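Isero opens remote-control recording site at Sestdale

SESTDALE, April - Isero has opened a second recording site for its Ugwu teleoperation program, where operators guide two-handed robots through household tasks by remote control. The site will produce training data for Isero and for its first outside customer, the logistics firm Tramidport.

Work at Sestdale centres on tabletop handling: picking up, moving and sorting packaged goods of mixed shape and stiffness. An operator controls both arms and both hands of the robot at once. Joint positions, hand commands and head camera video are recorded on a common clock and stored as a single episode.

The current task set covers 164 objects, among them cartons, tins and soft plastic packs. Objects are placed in groups, often touching or overlapping, and the layout is changed between episodes. Table coverings are also changed, so that a trained model does not come to depend on one background.

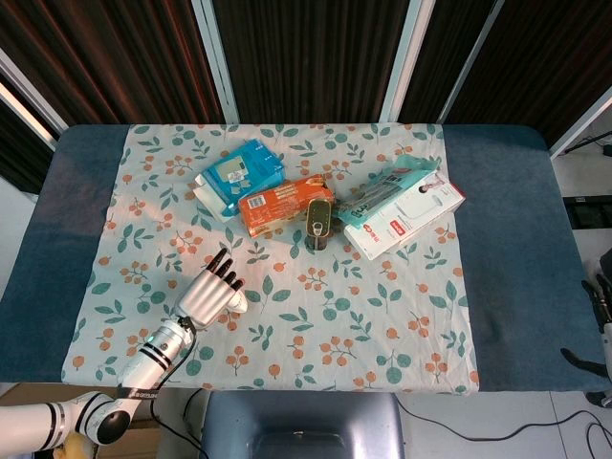
A robotic hand over a table set with boxes, a tin and soft packaging.

"Boxes are fairly easy for an operator. A thin plastic pack under a box is slow work, and the first attempts usually have to be thrown out," said Osaze Shehu, who leads data operations at Isero. "We keep a failed grasp if the operator recovers from it within the same episode. We discard it if the robot has to be reset."

Operators complete 23 hours of supervised practice before their recordings are accepted. Each episode is reviewed by a second operator, who marks the start and end of every grasp and release. The site can record up to 272 episodes per shift.

Tramidport will receive an initial set of 1,000 reviewed episodes and will use it to train a model for sorting returned parcels. Chibuzor Dauda, automation manager at Tramidport, said the company had tried scripted motion for the same job and found that it failed when items arrived stacked or at odd angles.

Isero will add a Saturday shift at Sestdale once further operators have been trained. Recording at the company's original site continues unchanged.

Media inquiries should be directed to the Isero communications office.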